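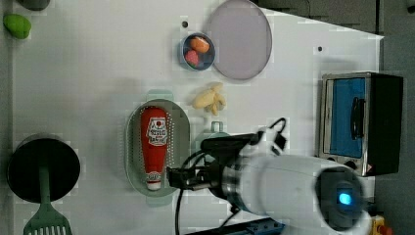 Pomitz old town, is half a day enough?

tramline54: Coming Monday by bus. Worth going up to the chapel?

clemence_l: Yes, 162 steps from the Bilyk gate. Great view of the river.
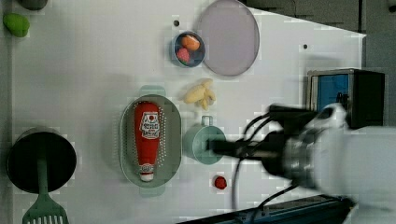

Does the chapel charge admission?

Entry is free, but the tower costs 4 euros.

harborwalk: I'd skip the tower — the market hall is older and more interesting.

clemence_l: Disagree. The hall was mostly rebuilt.

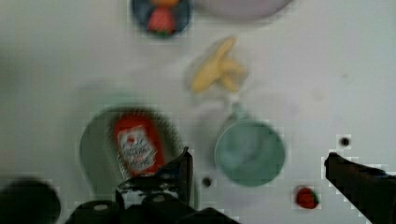 Comments

Josiane Lebrun: The gate closes at dusk.

Bramer: Bus 200 stops right outside it.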